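Pre-Session Checks and Recording Rules for Hand-Held Gripper Demonstrations

Applies to: operators and reviewers on the Alvarado collection line. Revised March 2023. Maintained by Hiwot Ambaye.

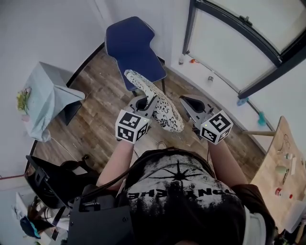 1. Scope

These rules cover demonstrations recorded by one operator wearing the body rig and holding a pair of hand-held grippers, each with its own marker cube. They apply to home and office sites. Bench recordings with a fixed arm are covered in a separate procedure.

The word "must" marks a requirement. A session that misses a requirement is rejected at review. The word "should" marks a recommendation, and a reviewer may accept a departure from it if the operator has noted it in the session log.

2. Before putting on the rig

Walk the site once with empty hands. Look for loose rugs, cords across walkways, pets and open drawers at knee height. The operator will be looking at the task and at two grippers, and will see less of the floor than usual.

Agree on the task area with the site owner. Write down which objects may be handled and which may not. Anything fragile or private that is inside the task area must be moved by the owner or with the owner's permission.

Do not clean or restyle the room. Household items on tables and sills stay where the owner keeps them, provided they are safe and free of personal information. Mail, prescriptions, screens and family photographs must be removed or covered. Check paper lying near table edges for names and addresses.

Clothing should be plain. Large lettering on a shirt can end up in the recording when the operator looks down, and reviewers have to log it. It is not a cause for rejection unless the text identifies a person or an employer.

3. Fitting the rig

3.1 Put the rig on over a fitted shirt. Remove scarves, lanyards and anything else that could swing in front of the camera.

3.2 Tighten the straps until the mount does not shift when you bend to pick something up from the floor. Stand, bend and stand again. If the mount has moved, adjust and repeat.

3.3 Check every exposed screw on the mounting frame by hand. A screw that turns without a tool must be tightened before recording. Do not use thread compound in the field; it makes the frame hard to service later.

3.4 Route cables close to the torso. Leave enough slack for a full reach with either arm, then secure the rest. A cable that pulls tight at full reach will tug on the connector and may cause a dropout that is hard to find in review.

3.5 Roll sleeves above the wrist. Loose cuffs catch in the trigger.

4. Gripper and marker checks

4.1 Open and close each gripper 18 times with nothing in it. The motion must be even over the whole stroke. Log any sticking and swap the unit.

4.2 Wipe the marker faces with a dry cloth. Do not use alcohol on printed faces. A face with a lifted corner, a scratch through the pattern or a fingerprint smear must be replaced.

4.3 Confirm that the left and right cubes are on the correct grippers. Swapped cubes are the most common setup error in our log, and software will not flag them. The mistake shows up only when a reviewer sees the left trajectory following the right hand.

4.4 Confirm that the indicator light on each cube is green. If either light is off or another color, stop and follow the fault sheet supplied with the kit.

4.5 Hold both grippers in front of the chest and turn each wrist slowly through its comfortable range. At least one full marker face per gripper must stay in view of the head camera the whole time.

5. Lighting

Frosted windows are acceptable. Clear windows with direct sun are not, unless a blind can be drawn. Bright glass behind a marker lowers contrast on the near face, so the operator should work with the window to one side where the room allows it.

Do not switch lamps on or off during a take. If the light changes a great deal, end the take and start a new one.

6. Recording a take

6.1 State the task ID out loud and start recording.

6.2 Hold both grippers still in view for 2 seconds. This gives the tracker a clean start.

6.3 Carry out the task at normal household speed. Operators tend to slow down when they first wear the rig. Slow takes are usable, but they should be tagged as such.

6.4 Use the grippers for all contact with task objects. Touching an object with a bare hand or forearm ends the take. Steadying it against the body also ends the take, unless the task sheet lists body contact as allowed.

6.5 If an object is dropped, leave it where it lands and decide at once. Either recover it with the grippers as part of the same take and tag the take "recovery", or stop. Do not kick or nudge it into place with a foot.

6.6 Finish with both grippers still and in view, as at the start, then stop recording.

7. Handling soft and shaped items

Shoes, bags and folded cloth need extra care, as they deform under the fingers and can cover a marker.

For footwear, pinch the upper or the rim of the opening. Avoid gripping laces, decorative trim or heel tabs that could tear. Keep the toe pointed away from the body during transport so that the shoe does not rise between the camera and the cubes. Fabric uppers need only light trigger pressure. Crushing the upper flat is logged as a grip fault even when the shoe is placed correctly.

Patterned fabric has not caused false marker detections in our tests, but black-and-white checks have. Items with a square checked print must be reported to Babar Rajput before they are added to a task list.

When placing an item on or under a chair, watch the clearance between the cube and the chair legs. Thin metal legs are easy to miss at the edge of vision. A cube that strikes a leg must be inspected under 4.2 before the next take, and the check in 4.5 repeated.

8. Review and rejection

Each take is reviewed by 2 people who were not present at the session. Reject a take if any of the following occurs:

Both markers on one gripper's working side are hidden long enough for tracking to drop.
A face, name or address is readable.
The operator touches a task object outside the rules in 6.4.
The start or end hold is missing.

In the September audit, Sobia Naqvi and Mudassar Ghauri went through 358 takes against an earlier draft of this page. Missing end holds were the leading cause of rejection – ahead of hidden markers – and 6.6 was reworded as a result.

9. After the session

Power down the grippers before taking off the rig. Lay the cubes face up in the case, never against the metal parts. Return every handled item to the place recorded at the start and ask the site owner to confirm.

Upload the session log on the same day. Send questions about rejected takes to Maham Rind, with the task ID in the subject line.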